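Section 3: Replacing the Coin-Cell Battery on the Main Board

Replace the battery if the Hurnine desktop loses its clock setting after being unplugged, or if a low battery message comes up at start. The job takes 20 minutes. You need a small Phillips screwdriver, a plastic pry tool and a new battery of the type stamped on the old one.

Before you start

1. Write down any start-up settings you have changed. They go back to factory values once the battery is out.
2. Shut down the computer and unplug the power cord.
3. Hold the power button in for 5 seconds, then let go.
4. Take off the side cover and lay the chassis flat with the board facing up.

CAUTION: Touch bare metal on the chassis before you reach inside. Hold the processor bracket lever clear of your sleeves and do not lift it.
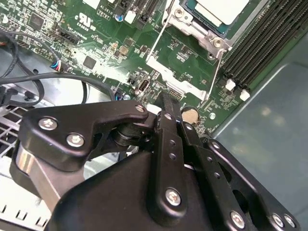
Agnese Mets

The battery is the round silver cell in a holder on the board, below the processor. The black memory slots with the white latches can stay as they are for this job.

Changing the battery

5. Find the small metal clip at the side of the battery holder.
6. Push the clip away from the battery with the pry tool until the cell lifts on one side.
7. Take the cell out with your fingers. Do not use metal tweezers.
8. Slide the new cell in with the plus side up and press down until it clicks.
9. Refit the side cover and plug in the power cord.
10. Start the computer, open the set-up menu and enter the time and your settings.

Note: If the clock is still wrong the next morning, check that the cell is seated flat. Boards in the older Cotance cases have a tighter holder - press firmly on the side opposite the clip.

WARNING: Keep coin cells away from children. Get medical help at once if one is swallowed. Tape over both sides of the old cell and take it to a battery drop-off point.

Memory upgrades are covered in Section 4.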